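Handheld gripper pair, left one losing tracking

medirow_bench
Two Runen handheld grippers here, marker cube at the base of each. The left drops out of tracking whenever I reach forward and low. Right is fine. I recalibrated in May and it held for 14 sessions. Jaws open and close properly, so I doubt it's the encoder.

Lerex
Check the cube mount screws first. Ours backed out a quarter turn and the cube rocked. You can't see it, but you can feel it with a fingernail.

medirow_bench
Screws are tight. I went over both with the small driver this morning. Same dropout on the mop task, picking it up off the coffee table edge.

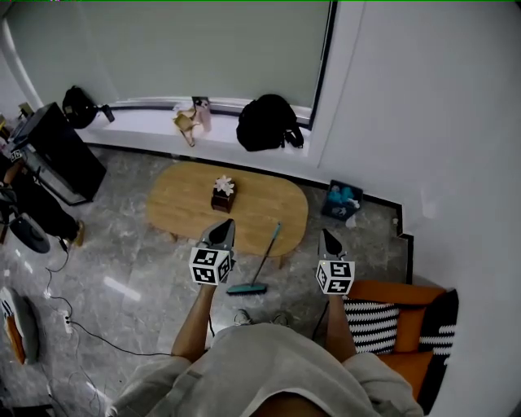

Exposure is locked at 120 and the blind stays down while I record. I've tried two floor positions with no change.

hdambra
I'd swap the cubes left to right before touching anything else. If the fault follows the cube, reprint it.

Lerex
Disagree. Swap them and you've lost both calibrations, and that's an afternoon gone. Clean the faces with a dry cloth and log 2,000 frames first.

hdambra
It's 20 minutes if you kept the offsets file. Who doesn't keep the offsets file?

medirow_bench
I kept the right one.

Hsieh
Matte print or gloss? Gloss gave us grey, washed-out squares at low angles.

medirow_bench
Matte on the right. Left is a replacement, I'll have to check.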